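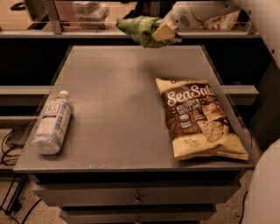 Snack corner at the Derkcombe place is finally happening!! I've wanted one for ages and it's coming together on the little gray drawer unit.

Rules so far: one drink, one big bag to share, one small bag for whoever wants their own. Everything gets to live on top where people can grab it.

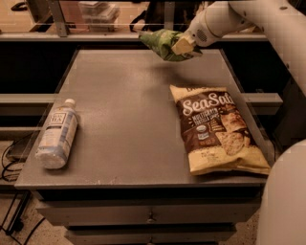 Also, multigrain tortilla chips forever. Sea salt is the only flavor I need – they go with any salsa, and the Rirley crowd can clear a bag before the movie even starts (115 minutes last time, and we ran out in the first 40).
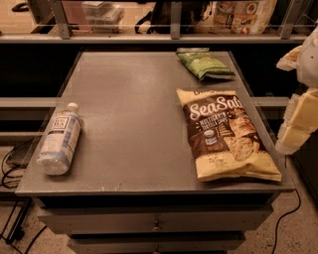 Tea, chips and the little green one. The gang's all here.

Still deciding what goes in the drawers. I'm leaning napkins up top and backup chips below – lots of backup chips.

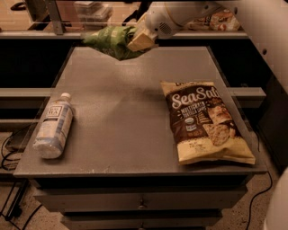
Next question is dip. Bowl on the same top, or its own spot by the couch? I keep going back and forth and I love that this is my biggest problem in July. Tell me how you set yours up, I want all the ideas!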